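Notes from the Skosdale home data project
Oct 29, 2024

Puffy jackets are finally on the list!

If you've been following along since the summer, you know we've been collecting examples of people doing ordinary household chores with a pair of hand-held grippers, so that a learning system can pick up the moves from the recordings. We began with towels and pillowcases, which lie flat and mostly stay where you put them. As of this month we have over 2,200 finished recordings, and the newest batch is the one I'm most excited about: quilted, puffy things on real beds, in real bedrooms.

Puffy clothes are hard. Squeeze one panel and the air moves into the next. A seam you were aiming for sinks between two bulges, and the fold you just made slowly opens up again while you reach for the other side. Chathurika Sikder, who runs our home sessions, set a goal of 196 recordings with padded garments for October, and we passed it with days to spare (thank you, everybody who lent us a bedroom!).

We also stopped tidying up first. Patterned pillows, striped sheets, whatever shadows the lamp or window happens to throw, it all stays. Haoran Cao argued for this back at the planning meeting and I was on the fence, but I've come around completely. A folder that only works on a bare table isn't going to be much help on laundry day.

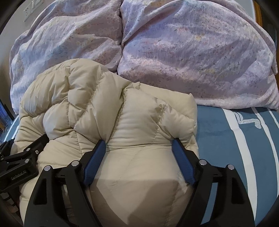 What we ask collectors to do

Start with the garment bunched up, and bunch it differently each time. Open the fingers wide before you come down on the fabric. Pinch at a seam if you can find one, and use the second gripper to hold the rest in place. Go at the speed you'd fold at home.

If you drop it, keep recording! Yutong Guo has been going through the fumbles one by one and labeling the spot where each grip slips, and she says the recoveries are some of the most useful material we have. Please don't delete them. The only ones we throw out are those where both grippers leave the view for more than 5 seconds.

Coming up

Nia Prydderch is putting together the next set, which we're calling Fledora. It will cover blankets, fitted sheets (wish us luck) and more padded coats, and the target is 500 recordings. We could use a few more bedrooms, especially small ones where the bed is close to a wall. Reply to this newsletter if yours is available for an afternoon, and Nia will bring the grippers over and show you how they work.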